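De: Nivaldo Godoy
Para: lista-liga-hielo
Asunto: Re: [liga-hielo] Orden de elección y cupo de juveniles

Hola a todos:

Contesto a Zuleica por partes, que hay dos cuestiones mezcladas. Cito solo lo necesario.

Zuleica Camargo escribió:
> En la hoja que circuló en agosto, Brason figura eligiendo en el puesto 16
> y otra vez en el 33. Según el artículo de permutas, el segundo turno
> tendría que haber pasado a Drircombe con el traspaso del portero.
> Además, no me queda claro si los juveniles que ya debutaron con el
> primer equipo cuentan para el cupo o no. ¿Alguien puede confirmarlo
> antes de que cerremos las plantillas?

Sobre el primer punto: el turno 33 sigue siendo de Brason. La permuta con Drircombe estaba condicionada a que el portero disputara la mitad de los minutos de la fase regular. El acta final le asigna 1029 minutos, por debajo del mínimo que fijaba el acuerdo, de modo que la condición no se cumplió y el turno no se transfiere. Elżbieta Nowakowski tiene copia del acuerdo firmado por ambos clubes y puede reenviarla a quien la pida.
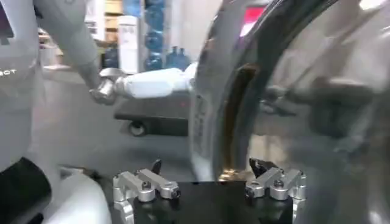 Queda una duda menor con los minutos de prórroga. El programa de actas los suma en una columna separada y hay dos partidos contra Gondonero en los que esa columna aparece en blanco. Los he revisado a mano con el acta en papel: incluso sumándolos, el portero no llega al mínimo. No cambia nada, pero conviene corregir el registro para que los totales cuadren.

Sobre el cupo: un juvenil cuenta como juvenil mientras no haya sido alineado en más de cinco partidos oficiales con el primer equipo. Alineado significa inscrito en el acta, aunque no pise el hielo. Los amistosos y el torneo de Guimarães no computan. Con ese criterio, los dos defensas de Brason mantienen la condición y el extremo de Drircombe la pierde. Si Drircombe no está de acuerdo, que lo plantee por escrito a Tegwen Probert, que lleva las reclamaciones esta temporada.
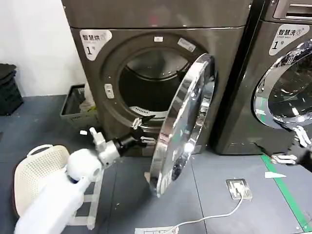 Secadora número 1, con la puerta abierta.

Aparte de lo anterior, tres asuntos de trámite:

- La fianza de inscripción sigue en 500 euros por club. Faltan los justificantes de Gondonero.
- Las fichas médicas caducadas no bloquean la elección, pero sí la alineación. El jugador elegido sin ficha en vigor ocupa plaza igualmente.
- Dennis Rotich ha pedido adelantar la sesión de elección a las 18:30. Por mi parte no hay inconveniente. Si no hay objeciones en la lista, queda a esa hora.

Una última observación sobre el formato de la hoja. El orden de elección se calcula con la clasificación de la fase regular, no con la final. Varios clubes han usado la final y por eso les salen puestos distintos. En caso de empate a puntos se mira primero el enfrentamiento directo y después la diferencia de goles - en ese orden, que en la versión anterior del reglamento era el contrario. Adjunto la hoja recalculada con las fórmulas a la vista. Si alguien encuentra un error, que indique la celda.

Un saludo,
Nivaldo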